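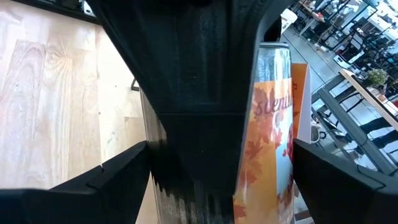
Teaching by hand at Peltis

2018-08-02

The Metirdale workshop of Peltis has one job this summer: recording people as they guide a gripper through small tasks. The lead operator has been at it since the spring.

"A can is harder than you'd think," she says. "A tall slim one tips if one finger touches early. And the shiny top looks different every time you turn it."

The plan calls for 2,000 recordings of picking things up and setting them down. By the first days of August the team had 1,860. Each operator does 25 in a sitting, then swaps out.

"After that you get lazy and every grasp comes out the same," she says. "The model learns your habits, so we want more than one person's."

Failed tries are kept too, under a separate label. The files go to Diltar overnight for training – the first version managed 24 good grasps before it dropped one.

Asked what she would change, she mentions the view from the wrist. "The housing covers a lot of it. You learn to line up on the fingers and go slow."

Cups with handles are next.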